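Home News Events Hall Hire Contact
Search this site Enter keywords Go

Community Lunch: Clearing the Tables

12th March

The Cunham lunch now serves 60 people, and the slowest part of the afternoon is the clearing up. Rukhsana Satti has asked for a few changes to how we do it, starting with the next lunch.
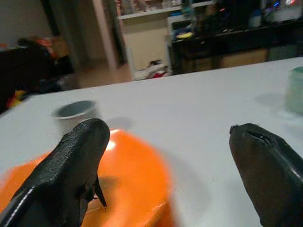

Crockery goes back to the kitchen by type. Plates and bowls go first, with the food scraped off, and cups follow on a separate tray. Please check the whole table before you wipe it, including the far side. Small cups get left near the back when a big orange bowl is in front of them, and the pale green ones are easy to miss on a white top. We were 3 cups short in November and found them later behind the tea urn.

Spoons should not go to the kitchen on the plates. They slide off on the way and end up under the serving hatch.
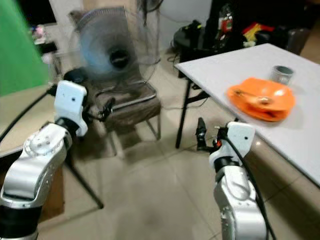

Drop them in the cutlery tub at the end of the row instead. Anju Tripathi will empty it when the last table is done. Tables are wiped with a damp cloth only, as the spray leaves marks.

We have 18 helpers on the list and need seven for each lunch. To add your name, speak to Talha Malik at the hall.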